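Vodard Bench and Wrist Camera Kit Review

Posted Aug 7, 2022 by Mavis Okafor

We do robot assembly and teardown work on desktop computers at Wernosska. The job is taking parts out of a case and setting them in a tray, or taking them from the tray and putting them back. The arms were already here, and so were the grippers. What we lacked was a camera setup that everyone could agree on. We had been getting by with a mix of webcams and one old machine vision camera that only Cosmin Ghiță knew how to start.

The Vodard kit costs $2000. For that you get a fixed camera with a clamp arm, a small wrist camera with a bracket, a sync box, cables and a license for the viewer software. I paid for it out of our normal equipment budget. Vodard did not send it to me and has not seen this review.

I also had a loan of the Flidmont single camera kit while I was testing, so I'll compare the two where it makes sense.

What's in the box

The fixed camera is a plain metal block with a lens that locks with a set screw. The clamp arm has three joints, all tightened by hand. Mine sagged a little overnight until I went over it with a wrench, after which it stayed put.

The wrist camera is small and light. Its bracket bolts between the arm flange and the gripper coupling, and the bolts are included. The hole pattern matched ours. If your arm has an unusual flange, ask before you order, as the bracket is sold in only a couple of versions and Vodard was slow to answer my email about a third.

The sync box is the size of a paperback. It has a power light, a status light and a fan that you can hear in a quiet room. Next to two arms you won't notice it.

There is a printed guide, and it is good. It is short, the drawings match the parts, and the torque values for the bracket bolts are in a table on the back cover where you can find them again.

Setup

Alina Vlad and I did the setup together. The fixed camera was up and showing a picture before lunch. The wrist camera took the rest of the day, and most of that was the cable.

The wrist cable is too stiff. On our first try it pulled tight whenever the last joint turned past a certain point, and the software dropped the connection. We rerouted it along the upper link with a larger loop and hook-and-loop straps, which fixed the dropouts. The Flidmont cable is softer and I would like to see Vodard copy it. The strain relief on the Vodard connector is better, though, and I expect it to last longer.

Calibration uses a printed board with a dot pattern. You hold the board still, move the arm through nine poses and press a button at each. The software tells you if a pose is too close to one you already used. That worked the first time for the fixed camera. For the wrist camera we had to do it again after I bumped the bracket, and now I put a paint mark across the bolt heads so I can see if anything has moved.

The fixed camera

This is the better half of the kit. From beside the bench it takes in the parts tray and the whole computer case together, and the detail holds up well. You can tell the memory from the processor in the tray without zooming. Blue plastic and green circuit board look like themselves, which was not true of our old webcams.

The weak spot is bright metal. Our bench top is slotted aluminum and it throws a lot of light back. In the first picture further down you can see the bright patches at the lower right. They sit away from the work in that case, so I left them alone. If a reflection lands under the tray, you have to move either the lamp or the camera. The automatic exposure does not handle it. I set the exposure by hand and saved it as a preset.

The other limit belongs to any fixed camera. Once a gripper reaches into the case, it covers some of what you want to see. In the second picture the fingers are holding a part above the motherboard, and the gripper body is big enough that you have to think about which side to mount the camera on. We tried both sides of the bench and ended up on the one that shows the socket.

The wrist camera

The wrist camera fills in what the fixed one misses. It looks past the fingers, so the fingertips are always at the bottom of the view. Some people don't like that. Sunee Thongsuk, who does most of our hand guiding, wanted the fingers in view from the start, and after a while I came around to her side. You can judge how far you are from a slot much faster when you can see your own fingers next to it.

It is a wide lens, and it gets in a lot. On a pass over the tray you have the slots and raised blocks on one side and the case on the other. Straight lines near the border bend a bit. The software can flatten them, at the cost of some of the view. We leave the correction off for guiding and turn it on for measuring.

Exposure is again the complaint, and it is worse than on the fixed camera. In the third picture the square opening in the tray is washed out by the metal under it, while the far left falls away into shadow. If the part you care about sits in the middle tones, fine. If it's a dark part against dark background, you'll be turning the gain up and living with noise.

Large print is easy to read from the wrist. The DELL logo on the motherboard in the fourth picture gives a fair idea. Small print on part labels is a different matter, and I would not buy this camera to read serial numbers. We have a hand scanner for that.
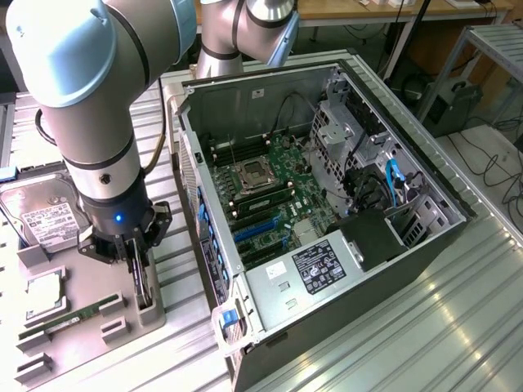
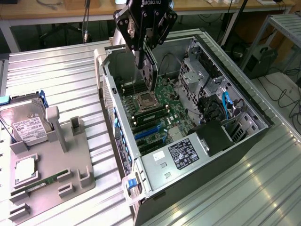
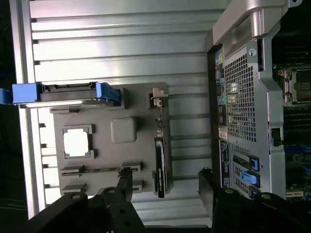
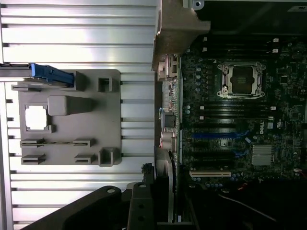
First two: fixed camera. Last two: wrist camera. All taken at our bench.

Software

The viewer runs on Windows and Linux. It opens fast and shows both streams side by side. You can swap them, make one large, or record both to disk with matched time stamps. The recording button is big and red and it stays in the same place in every layout, a small thing that our old software got wrong.

Presets are saved per camera. Names can't have spaces in them, and the program doesn't tell you so. It just refuses to save. I lost some time to that before Cosmin spotted it.

The sync box keeps the two streams lined up. I checked by putting both cameras on a blinking light and stepping through the recording, and I found no frame where they disagreed. I did see one gap in a long recording, where both streams stopped for a moment and then went on. It has not come back after I moved the recordings to a faster drive.

There is a plug-in for live robot control. I used it only a little. It gave us the part position in the robot's own coordinates, and the numbers were good enough to bring the fingers over a tray slot. Getting a memory module seated in its socket is a harder job, and we do that part by hand guiding. Alina has more patience for this than I do and thinks the plug-in could get there with a better light.

Compared with the Flidmont kit

The Flidmont kit is one wrist camera and no sync box. It is cheaper, the cable is better, and its automatic exposure copes with bare aluminum much better than Vodard's. If you only need a wrist view and your bench is shiny, get the Flidmont.

Where it falls down is the bracket — ours shifted under fast moves no matter how we tightened it — and the software, which wants a fresh login every time it starts. Adding a fixed camera means buying one elsewhere and lining up the recordings yourself. We did that for a week and I would rather pay for the box.

A note on lighting

Margareta Toma, who looks after the building, let us hang a diffuser panel over the bench. It made more difference than any setting in the software. A 100 watt equivalent LED bulb in a cheap reflector behind a sheet of white fabric was all it took to calm down the worst of the glare. You will still see reflections in the grooves. If you are setting up on a matte table you can skip this.

What I liked

Fixed camera picture is sharp and the colors are right
Matched recording works
Bracket holds its position once the bolts are properly tight
Printed guide is short and correct

What I didn't like

Stiff wrist cable
Automatic exposure on bright metal
Preset names with no error message
Slow reply from Vodard support

Would I buy it again

Yes, for a bench like ours where two views are needed and people other than the person who set it up have to use it. I have since ordered a spare wrist cable and a second clamp arm. The spare cable arrived with the same stiffness as the first one, so the big loop and the straps are staying.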